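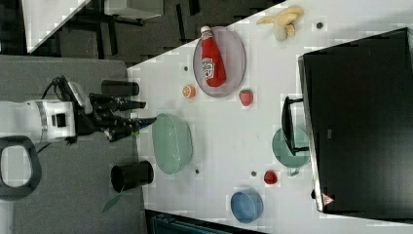 Fig. 1. Table task, overhead view. Gripper at the table edge, mint-green bowl just beyond the fingertips.

Robots at Work, Week 6
Handout: The cable that stopped run 33

Welcome back! Last week was all about planning a path for the arm, and most of you got very good at it very quickly. This week we look at a run where the path was fine, the grasp was fine, the numbers on the screen were fine, and the gripper still lost its signal halfway through a move. I love this fault. It is small and cheap to fix, and it teaches you more about a real robot cell than a whole week of things going right.

Please read the handout before the practical and bring your fault sheet from last time. Questions marked with a star will be talked through in the seminar.

What we mean by dress

The wires and hoses that run along the outside of an arm are called its dress. Look at the black cables by the wrist in Fig. 1. They leave the top of the arm near the wrist, loop upwards and go back the way the arm came. That loop is there to be used up. When the wrist turns, the cable needs spare length from somewhere, and a loop is where it gets it.

Too little spare length and the cable goes tight. Too much and it catches on things, or droops into the work. The right amount depends on every pose the arm will take, including the ones between the start and the finish that you never typed in. Keep hold of that last bit, it comes back later.

The Herano task

Run 33 belongs to the Herano set, which is our tidy-the-kitchen task. The arm picks up light items and puts them somewhere sensible: fruit in a bowl, a cup upright, and so on. Several of the items lie at the rim of the table or close to it, and this makes the arm stretch and turn in ways it would not need to for things in the middle. The two black cups on either side of the gripper in Fig. 1 are a good test of this. A finger that comes in a little wide will touch a cup before it gets anywhere near the bowl.

The planner was Saengthong, set to 62 per cent of full speed. The cable from the wrist back to its first clip was almost 900 mm long. Neither figure is odd on its own.

What happened

The log is on the course page, but in short:

1. The arm moved to its ready pose. No warnings.
2. The gripper opened and reported that it was open.
3. Saengthong planned a move across the table. Two routes were possible, one with a small wrist turn and one with a nearly full turn the other way. It chose the big turn, as that route was slightly shorter for the other joints.
4. Partway through the turn the gripper stopped reporting its position. The arm went on moving.
5. The operator, Jirayu Wattanapong, saw the loop pull flat against the wrist and pressed the stop.

The arm halted at once. The plug had come out of its socket by a few millimetres, which was enough to break the contact. The plug was pushed home, the cable was checked along its whole length, and no damage was found. Full marks to Jirayu, who was watching the arm and had a hand by the button!

Why the arm kept going

This is the part I want you to get excited about, because it is a safety matter and it was hiding in plain sight. The arm and the gripper are two separate machines that talk to each other. The arm has its own force limits and will stop if it pushes too hard against something. A cable pulling on a plug did not push hard enough to trip those limits. The gripper knew nothing, having lost its wire. And our program only asked the gripper for its state at the start and end of each move, so for the whole of the middle it was not listening.

Three gaps, then, and each looks harmless until you line them up. If the gripper had been holding something heavy or sharp, we would have had an arm swinging a load with no idea whether it was still held.

* Starred question: which of the three would you close first if you had one afternoon and no money?

Reading the dress from above

Overhead views are wonderful for this. In Fig. 2 the gripper is over the green colander, and the cables arch above the arm before trailing down towards the bottom of the view. Trace one with a finger. Ask where it would go if the wrist turned a quarter to the left, then a quarter to the right. Then look at the neighbours: a green cup stands next to the arm joint, with the toaster oven just past it, and either could meet a low loop on a wide swing.

One warning. A view from above is poor at showing height. You can see where a cable crosses the table but not how far over it. Always crouch down and look along the surface as well, with the arm stopped.

And please don't take comfort from a blue light on the joint. Whatever it tells you about the arm, it can't speak for a plug on the gripper.

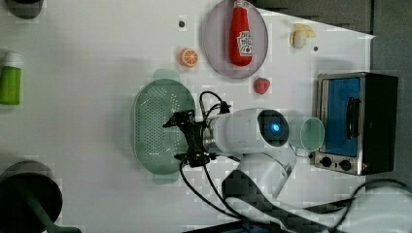 What we changed

The wrist joint now has a soft limit in the planner, so the big turn is never offered. Saengthong sometimes takes longer to find a route and now and then finds none at all, and I can live with that.

The plug has a clip that takes the strain, placed so that a pull reaches the clip first. There must be at least 10 mm of slack between clip and plug. Measure it, don't guess.

The program now asks for the gripper's state all through the move. If an answer is missed, the arm stops.

The Kultis bench has the same clip fitted. The Unberg bench does not yet, so no wrist turns past a half there until it does.

For the practical

Work in pairs. One person drives, the other watches the cables and keeps a hand by the stop. Swap after each task.

Before power on, check the plug, the clip and the loop. Then move the wrist slowly to each end of its allowed range and write down what the loop does, in words or a sketch. Sketches are great, even bad ones.

Run your own path from last week at the lowest speed. Note any pose where the loop goes flat, touches the table or comes near an item. Mark on your plan where that pose falls, and whether you chose it or the planner did.

Fault sheets go in the tray by the door. If you spot something odd that isn't about cables, write that down too, I'd love to see it.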